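坐垫为什么不能有个正经地方待着

我家没有沙发，这件事朋友们已经说了我很多年。来的人进门先找地方坐，找一圈，最后还是坐到地上，屁股底下垫个垫子。我自己倒是很喜欢，读书、叠衣服、剥豆子，全在地上。所以今天想替地板说几句话，也想骂一骂现在流行的那种收纳思路。

起因是上个月我去Alfredo Ignacio家吃饭，他刚请人做过整理，客厅干净得像没人住过。我问垫子呢，他说收起来了，在柜子最上面那格，外面套着压缩袋。要坐得搬凳子，要搬凳子得先去阳台。那天晚上我们四个人站着喝完了一壶茶（茶倒是好茶！），谁也没好意思叫他去拿。

我当时就想，这叫什么收纳啊，这叫没收。

整理这行的人爱说“地面上不留东西”。Rin Uchida在她的专栏里写过，地面清空之后人会松一口气，我承认有道理，我刚搬家那阵子也试过，确实松了一口气，松了大概半天吧。然后我要坐下来叠衣服，发现垫子不在，布单也不在，什么都要开门、拉抽屉、掀盖子。叠一件T恤要准备五分钟，那我干脆不叠了，全堆椅子上。结果呢，地上是空的，椅子满了。

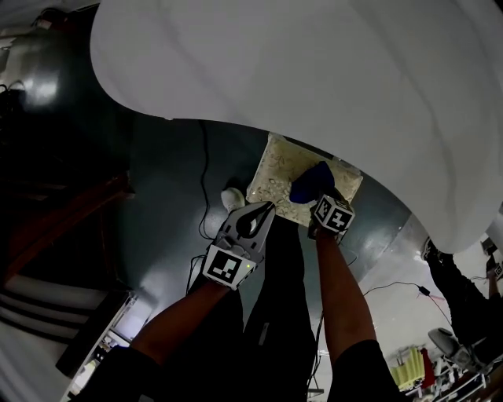 我现在的办法很土：垫子就放地上，米色带花纹的也好，格子的也好，放在哪里用就待在哪里。要叠东西，拿过来往垫子上一铺，深色的衣料放在浅色垫子上，线头看得清清楚楚，比在床上叠舒服多了。床太软，一按一个坑，袖子怎么折都歪。桌子嘛，我那张桌子上永远有电脑，有杯子，有没拆的信，轮不到衣服。

有人会说脏。这个我认，地板是要擦的，我隔天擦一次，垫套半个月洗一回。可是你把垫子塞进柜子里，它也不见得干净，拿出来一股闷味，还得晒。晒垫子我是真怕，我们楼的阳台朝北，三月以前根本没有像样的太阳。

还有人会说绊脚。电线才绊脚呢！我被充电线绊过多少回都记不清了，被垫子绊倒，一回也没有。真要清地面，我投电线一票，先把它们理好再来管我的垫子。

再说说床单。大件的布我一向主张在地上对付。以前我妈叫我拉着另一头，两个人在客厅里一抖，白花花的一大片鼓起来，慢慢落下去，我小时候最喜欢钻到底下。一个人住就没有人拉另一头了，只能跪在地上一段一段地折，膝盖底下还是得有个垫子。你看，又绕回来了。

我不是反对柜子。换季的被子、一年用一次的电炉，该收就收。我家里那个Westerberg的矮柜用了10年，门都有点歪了，照样塞得满满的。我反对的是不管什么东西都往里塞，好像看得见就是罪过。天天要用的东西，伸手能碰到才对，弯一下腰也行，搬凳子就过分了。

前两天Danik出了一款带盖的坐垫收纳箱，朋友转给我看，问要不要一起买。我看了看，箱子比垫子还占地方，盖子打开还得有处放。我回她说不买，省下来的钱请你吃面吧。她回了个白眼，然后问我哪家面。

下次来我家的，麻烦还是坐地上。垫子自己挑，厚的那个归我。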